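Wallpaper for a small room with a marble-look floor - plain or patterned?

Asked 17/04/2008 in Walls and Floors

Hello all, and thank you in advance for reading, I do tend to go on. We moved to Flernden in March and the little back hall has a gray and white marble-look floor that I have grown very fond of. The walls are bare plaster. My husband wants plain paint and I want a small floral, but his sister says a pattern over a veined floor will make everybody dizzy. Is she right? Also, does new plaster need anything before papering? Our budget is 500 dollars and I would love to have some left for a lamp.

2 answers

Best answer - 136 people found this helpful

Welcome to Flernden! I have papered more small rooms than I care to remember, and I would go with your floral. What matters most is how strong the colors are. If the floor is pale and the paper is pale, the two patterns sit together very nicely, especially when there is a bit of gray in both. A small, scattered print is also much kinder to a beginner than big roses, and you waste less paper matching it up at the seams.
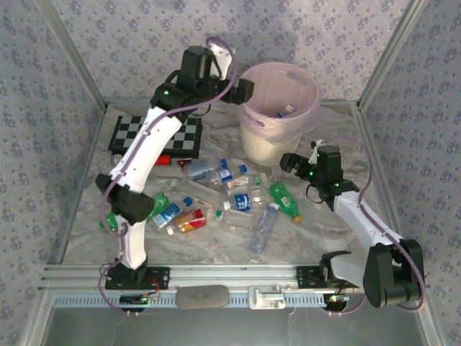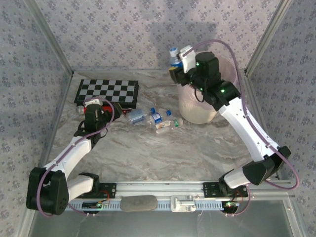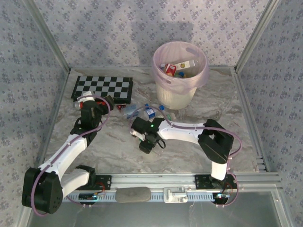
Small blue-gray or dark blue flowers on pale lavender-gray walls, with a light marble pattern on the floor.

Now, the plaster. Let it dry all the way, until there are no dark patches left, and then brush on a coat of watered-down paste (the old folks call it sizing). Leave that overnight. It lets you slide the paper into place, and you will bless it when you get to the corners! Never try to wrap a full width around an inside corner - cut the strip so a half inch turns onto the next wall, then start fresh with a plumb line. Buy one more roll than you think you need and check that the batch numbers match. I didn't once, and I looked at that stripe behind the door for years.

Second answer

paint it. paper peels in a hall, ours did. Tellulard had cream on sale last I looked

Comment from the asker

Thank you both so much! Floral it is, and I will go and look for a plumb line.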